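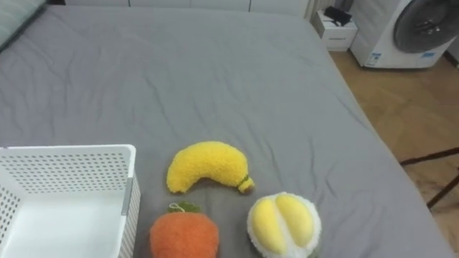
Sheets should come back the same size they went out, Viola Sorrentino wrote to us in her first letter, and for years hers had not. She wanted to know whether we could promise it in writing. We could, and the promise is still the first line of the agreement every customer signs with Plurnthorpe.

About Plurnthorpe

Plurnthorpe is a linen rental and laundry company. We supply sheets, pillowcases, duvet covers, towels and bath mats to inns, guesthouses, furnished rentals and a few residential schools. We own the linen, wash it, repair it, and replace it when it wears out. Customers pay a fixed amount per bed and do not buy anything.

Most of our customers are small. The typical account has fewer than 20 beds. Large laundries will take accounts of that size but usually put a minimum weight on each pickup, and an inn that is half empty in February pays for pounds of laundry it did not use. We have no minimum weight. We have a minimum term, which is three months.

How we started

The company began as the laundry room of a single inn. The washers were bigger than the inn needed, and two neighboring places asked whether they could send their sheets over on slow mornings. Before long the inn was washing more for the neighbors than for itself. When the building was sold, the laundry moved out into a former feed store on Okby Road and took the name Plurnthorpe with it. Okby Road is still our main plant. The loading dock in back is original, and so is the floor, apart from the section under the ironers that had to be poured again to take the weight.

Sebastian Tănase has run the plant since the move. He set up the sorting system we still use, in which linen is tracked by color of hem thread: blue for twin, white for full, green for queen, brown for king. Drivers, sorters and housekeepers can all read it without a label. New customers sometimes ask for printed size tags as well, and we will sew them on for a small charge, but the tags wear out before the sheets do.

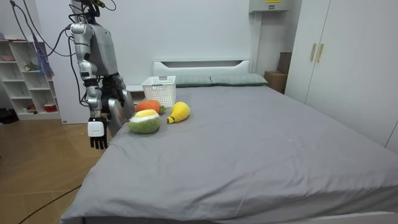

The second change he made was to the wash formula. The inn had used a hot wash and a lot of chlorine for everything, and that is hard on cotton and harder on elastic. We now wash most bed linen at a lower temperature with an oxygen bleach, and keep the hot cycle for towels, kitchen goods and anything a customer marks with a red bag. Fitted sheets are dried on a separate program and pulled out slightly damp. It takes longer. The elastic lasts, and the corners stay where they were sewn.

What we supply

Our standard sheet is a cotton and polyester blend in white or gray. We also carry an all-cotton sheet for customers who want it and who do not mind the extra cost of ironing. Duvet covers come with button or tie closures. We dropped zippers, as they caught in the ironer and tore the cloth around them.

Towels come in one weight only. We tried offering three and found that housekeepers mixed them on the shelf, so guests in the same room ended up with towels that did not match.

The linen is sewn for us by Zanetti, a family-run mill and sewing shop that has supplied us for as long as we have been at Okby Road. They cut our fitted sheets with an extra two inches of depth at the corner, to allow for mattress toppers. We buy twice a year, and a new batch is washed three times before it goes to any customer, so that the shrinkage happens here.

How the service works

We set up each account with three full sets per bed: one on the bed, one on the shelf and one with us. Places with a lot of one-night stays may need a fourth. We will visit before the start of service to measure mattresses, look at the shelf space and find out where the truck can stop. Please measure the depth of your mattresses if you are asking for a quote by mail, including any pad. Wrong depth is the most common reason a first delivery has to be changed.

Soiled linen goes into our bags. Please shake out each piece before bagging it. We find phones, glasses, children's socks and a great many television remotes, and we return all of it, but a remote that has been through a washer does not work again.

Pickups are made between 6 and 10 in the morning. Clean linen is delivered on the same run. If you will be closed for part of the season, tell us two weeks ahead and we will pause the account without charge - the linen stays with you.

Stained or torn pieces should be knotted at one corner and put in with the rest. The knot tells the sorters to pull it. You are not billed for ordinary wear, or for makeup, sunscreen, wine or coffee. We do bill for burns, hair dye, and pieces that have been cut up for cleaning rags.
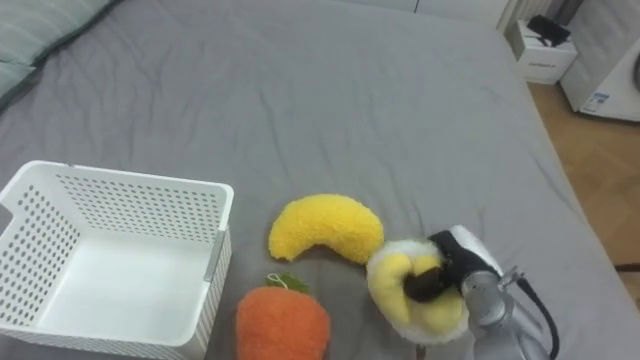

Repairs and retired linen

The mending room is upstairs at Okby Road, on the side with the windows. Small tears are patched, hems are resewn, and elastic is replaced when the cloth is still good. A sheet that can't be kept at its full size is cut down, queen to twin, twin to crib or pillowcase. What is left after that goes out as bundled rags to machine shops and painters. Towels past use go to animal shelters in the area, who collect them from the dock.

Last year the mending room handled 2194 pieces and sent 646 of them back out in a smaller size. We print these figures because customers who are thinking about renting often ask how much gets thrown away.

Ordering and records

Accounts are kept on a system called Jidilex. Each customer has a login and can see what was picked up, what was delivered, and what is still with us. You can change the number of sets up to noon on the day before your delivery. If you would prefer to call, please do. Several of our oldest accounts have never logged in and order by phone or with a note pinned to the bag, and that is fine with us.

Invoices go out at the end of the month. Prices are reviewed once a year, in May, and any change is sent to you in writing before it takes effect.

Working here

We hire sorters, ironer operators, menders and drivers. No laundry experience is needed for sorting or ironing, and training is paid. Mending applicants are asked to bring a piece of their own work, finished or not. Drivers need a clean license and should be comfortable backing a box truck down a narrow lane. The plant starts at 5 in the morning in summer and at 6 for the rest of the year. Work is indoors and on your feet, and the ironing floor is warm even in winter.

Visiting us

Customers are welcome to see the plant. Late morning is best, when the trucks are back and the ironers are running. Park on the street side and come in through the office door. Please wear closed shoes. Samples of every sheet and towel we carry are kept at the front counter, and you can take one home to wash yourself before you decide.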